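Repair sessions to continue in Brerinbridge until September

23rd January

Brerinbridge's free clothes repair sessions will carry on until September after the town council agreed to cover the rent on the Ginness Street hall.

The sessions opened last year with a grant that was due to run out this winter. Residents can bring in coats, trousers, bedding and curtains and have them mended, or learn to do the work themselves. Organisers say 3,156 items have been booked in so far, most of them with broken zips, torn linings or worn cuffs.

Heather Tawhiri, who runs the sessions, said demand had been higher than expected.

"We planned for a few dozen people a month and we had a queue on the first morning," she said. "A lot of them had a winter coat with one thing wrong with it. A new zip costs a few pounds if you can fit it yourself."

The council will pay almost £3,000 towards rent and heating. Thread, needles and fastenings will still be paid for from donations. Offcuts and ends of rolls are given by El Sherbiny, the upholstery shop on the market square, and are used for patches and for practice pieces.

Councillor Rachid Hajji said the money had come from the waste reduction budget. He said the council would look at the figures again in the summer before deciding on any longer arrangement.

Two changes will be made to the timetable. The evening session will now finish at 7pm, an hour earlier than before, and a beginners' class in hand sewing will be added in the mornings. The class will be taught by Agathe Joly, a retired tailor, and will cover hems, buttons and simple patches.

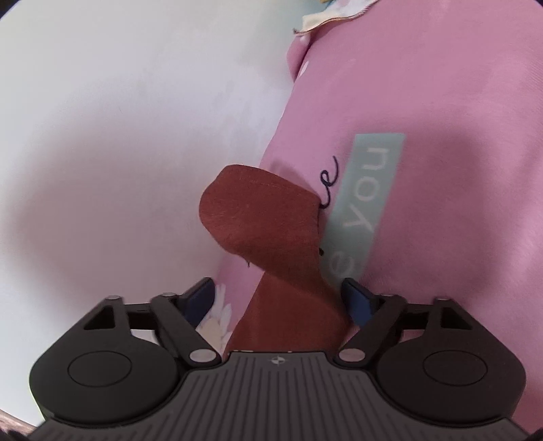

A piece of rust-red fabric with a soft, suede-like finish.

Leather goods and shoes are not accepted. Anyone with a large item, such as a sofa cover, is asked to ring the hall first so that a table can be kept free.

Places in the beginners' class are free but must be booked at the hall or at Brerinbridge library. No booking is needed for the other sessions.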